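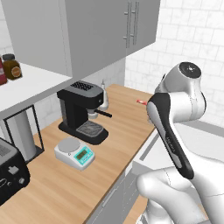 Issue 39, page 25

On test: Tastside 3 simulated kitchen, from Ramholm
Price: £155 for a single licence
Needs: a fairly modern graphics card, patience

I have now ruined more coffee than most people drink, and not a drop of it existed. Tastside is a kitchen that lives on your computer, sold to people who want to teach a robot arm to do domestic jobs before letting it near domestic crockery. You get the room, the arm, a set of objects and a list of ready-made tasks. You supply the code and the swearing.

The room is lovely. It has a wooden worktop with a proper grain to it, white marbled tiles, grey cupboards with slim metal handles, and a general air of belonging to somebody who has never fried an onion. The espresso machine has a patterned drip tray. There's a toaster, a roll in a black stand, and a white kitchen scale with a turquoise panel that is the most cheerful thing in the place. I'd move in. I would ask them to shift the robot first, as it takes up the whole of one side.

Setting up took me a morning, most of it download. The manual is short and clear until it reaches units, where it becomes short. After that the arm moved when told, in the direction I had asked for, and I spent a happy hour nudging things along the counter.

Then I tried the coffee task.

The idea is simple enough. The arm reaches over, takes hold of the portafilter by its black handle, swings it out and takes it to the scale. I wrote the motion using the bundled planner, Ngata, and on the first few goes it was very good. On the next it caught the front of the espresso machine, and the machine, which in life would have grumbled and slid a bit, left for the far corner of the room at a speed I associate with motorways. It passed through the tiles without marking them and has not been back.

This is a known trouble with simulated contact. Two shapes end up slightly inside each other, the software panics, and everything is flung apart. Ramholm's notes say to shorten the time step. I did, and the machine stayed in the kitchen, although everything then ran like a wet Sunday. That is a nuisance and I would knock off a mark for it and carry on.

The thing I can't be so breezy about is the stop button.

Tastside puts a large stop control on screen, and it is there so that you can rehearse stopping. Press it and the arm freezes mid-reach, exactly as you'd hope. What doesn't freeze is Ngata, which carries on sending out the rest of the motion to an arm that isn't listening. The commands pile up in a queue. When you clear the stop, the arm doesn't wait for a fresh instruction or start gently from where it is. It goes straight to wherever it ought to have been by now, by the shortest route and as fast as its joints are allowed.

I found this out with the arm paused near the scale. I cleared the stop, and it crossed the counter like a waiter who has seen a tip being pocketed. Thinking I must have set something wrongly, I reset the scene and did it again. I did it 25 times in the end. The lurch came every time there was motion left in the queue, and the longer I left the arm stopped, the bigger the jump.

On a screen this costs you nothing. The trouble is that Tastside has an export button, and the export carries the same queue handling over to a real controller. I tried it on the bench arm in our Horcombe workshop, with its speed turned right down, nothing within reach and me standing well outside the marked line with my hand on the real emergency stop. It lurched there as well. At low speed it was only rude. At full speed, with somebody leaning in to pick up the cup that made them press stop in the first place, it would be a trip to casualty.

There is a fix, of sorts. In the Ngata settings, under a heading called Comfort (yes), is a box marked "flush on hold". It comes unticked. Tick it and the queue empties when you press stop, and the arm sits still afterwards until told otherwise. The manual gives it one line, in the appendix on keyboard shortcuts. You also have to tick it again for every new project, as it isn't remembered, and I have already forgotten once.

I wrote to Ramholm in April. The reply was polite and prompt and said the behaviour was "as designed for smooth resumption of tasks". Smooth is one word. They did say they would look at changing the default in a later release, and gave no date.

Smaller grumbles, then. The sound can't be turned off separately from the alarms. Undo works on objects but not on the arm. Saved scenes lose their lighting if you rename the folder.

Good points: looks splendid, fair price, the arm is easy to drive, and the object set is generous for a first purchase.

Bad points: flying espresso machine at the default time step, and a stop that stores up trouble for later.

Verdict: two stars out of five, and four on the day that box comes ticked. If you own it already, tick the box before you do anything else, and don't export to a real arm until you have tested the stop yourself from a safe distance.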